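PRESS RELEASE

Makokha publishes its upkeep schedule for the Hutusa instrument cell

Collel, 2026-06-07 – Makokha, which sorts and packs reusable surgical instruments for clinics and teaching hospitals, has today published the full schedule it uses to set up and look after its Hutusa handling cell. The document may be downloaded free of charge from the company's website and may be copied by any department running similar equipment.

The cell has been in service at the Collel site since November. It consists of a single arm with a two-finger gripper, a small camera fitted at the wrist, and a bench on which metal trays are presented. The gripper fingers are supplied by Fustier and are treated as wearing parts.

Under the schedule, the fingers are checked at the start of each shift and taken off for closer inspection every 500 picks. Staff look for scratches near the tips, rounding of the stepped inner faces and any play at the mounting screws. Light scuffing is recorded and left alone. A finger is changed when its gripping face no longer meets the opposite one squarely along its whole height. Fingers are always replaced as a pair, and the open and closed positions are taught again before the arm is released for work.

Camera alignment is checked after every finger change, and also whenever the wrist has been knocked. The technician places a test instrument on the bench, moves the arm to its viewing position and confirms that both fingertips appear at the same height in the image. If they do not, the bracket is loosened, corrected and tightened again. Makokha allows 4 minutes for the check itself – correction takes longer, and the schedule sets no limit for it.

Much of the document is given over to lighting. Polished trays throw back the overhead lamps, and a strong reflection on the floor of a tray can hide the edge of a thin instrument. During setting up at Collel, 74 lamp and tray positions were compared before the present arrangement was adopted. Some glare remains and is accepted, provided that it falls clear of the part of the instrument to be gripped.
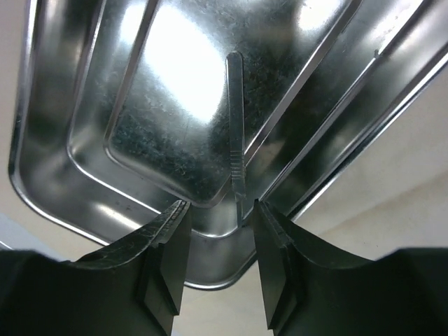

Scalpel handles are used for the weekly approach test. They are narrow and flat, and an error of angle shows at once. The handle is laid in the tray without a blade, and the arm is brought down slowly with the fingers open until the handle lines up with the gap between them. The technician then stops the arm and inspects the clearance to the tray wall on both sides before allowing the fingers to close. No blade is to be fitted during any test or repair.

The schedule also covers cleaning of the camera window, storage of spare fingers and the fault log, which now holds nearly 300 entries. Makokha will issue a revised edition when the second cell at Collel has been accepted.

Departments wishing to comment on the schedule, or to arrange a visit to the Collel site, are invited to write to the Makokha press office.

– Ends –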